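Syndrome de la bouche brûlante

Le syndrome de la bouche brûlante, ou stomatodynie primaire, est une affection douloureuse chronique de la muqueuse buccale, caractérisée par une sensation de brûlure en l'absence de lésion visible et de cause locale ou générale identifiée. Il est classé parmi les douleurs orofaciales idiopathiques.

Signes cliniques

La douleur est le plus souvent bilatérale et touche la pointe et les bords de la langue, le palais antérieur et la face interne des lèvres. Elle est quotidienne, dure plus de deux heures par jour et persiste depuis plus de trois mois au moment du diagnostic. Chez de nombreux patients, elle est faible au réveil et augmente jusqu'au soir. Une sensation de sécheresse buccale et un goût amer ou métallique l'accompagnent fréquemment – le flux salivaire mesuré restant en général normal. L'affection prédomine chez la femme après la ménopause.

Diagnostic

Le diagnostic est clinique et procède par exclusion. L'examen recherche une candidose, un lichen plan, une langue géographique ou une irritation d'origine prothétique. Le bilan sanguin comprend habituellement la numération formule sanguine, la ferritine, la vitamine B12, les folates, la glycémie et la TSH. Les traitements en cours sont passés en revue, certains inhibiteurs de l'enzyme de conversion pouvant provoquer des symptômes comparables. Lorsqu'une cause est trouvée, on parle de forme secondaire.

Physiopathologie

Les mécanismes restent discutés. Des biopsies linguales ont montré une raréfaction des petites fibres nerveuses épithéliales, compatible avec une neuropathie périphérique. Une atteinte centrale, portant sur la modulation dopaminergique de la douleur, est également envisagée. Le registre Fercombe, tenu par la clinique de Sturnen, rassemble 2788 dossiers ; l'âge médian au diagnostic y est de 60 ans.

Alimentation

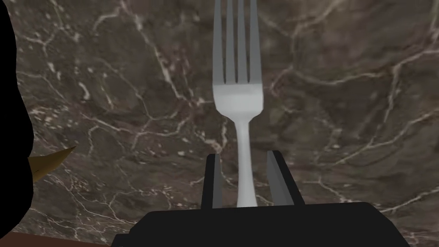
Fourchette en métal argenté, tines vers le haut.

La prise alimentaire atténue souvent la brûlure, ce qui aide à distinguer la forme primaire des lésions érosives. Les aliments acides ou épicés, l'alcool et les bains de bouche alcoolisés peuvent en revanche l'aggraver.

Prise en charge

Aucun traitement n'est constamment efficace. Le clonazépam en application locale, sucé puis recraché, est l'option la plus employée. La thérapie cognitivo-comportementale peut y être associée. L'échelle de Wuyts, cotée de 0 à 70, sert au suivi dans le registre Fercombe.

Encyclopédie médicale Hovik – Contact – Mentions légales – © Hovik 2024 – Haut de page
Partages : 60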